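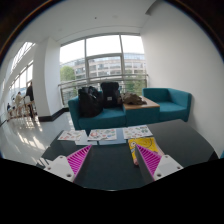

*Figure 1. The lounge table with sticker sheets, the folder and the yellow booklet. Backpacks on the sofa behind.*

## Packing Study: Report on the Lounge Sessions

Oluf Ketilsson and Periklis Triantafyllou
January 4, 2026

### What we wanted to find out

Our course asked us to study a small everyday task and suggest one improvement to it. We chose packing a school bag with flat paper items. Sticker sheets, thin booklets and folders get bent more often than anything else we carry, and we wanted to know if the order of packing makes a difference.

### Setting

We used the lounge on the second floor of the Ravn building. It has a dark table, a teal sofa and a teal armchair, with a big window behind them. The bags stayed on the sofa and the paper items were laid out on the table. The small side table next to the sofa has a light wood top, and a brown bag was left there.

### Method

We compared two packing orders. In the first, each item went into the bag one at a time. In the second, the sheets and booklet went into the folder first and the folder went in last, against the back panel. We packed and unpacked 52 times in all, split evenly between the two orders, over three afternoons. After each round we checked every corner and wrote down any new fold.

### Results

Packing one at a time was quicker, but the sticker sheets suffered. They slid down and curled under the heavier things. With the folder, most of the folds we found were on the booklet — its cover is thicker and caught on the folder pocket.

The slumped bag was harder to pack than the upright one in both orders. We had to hold it open with one hand, so only one was free for the papers.

### Problems

We didn't replace the sheets between rounds, so old creases may have made new ones more likely. We also got better at the task as we went. In February we plan to repeat the test with fresh sheets and a stiffer folder, and to ask students outside our group to do the packing.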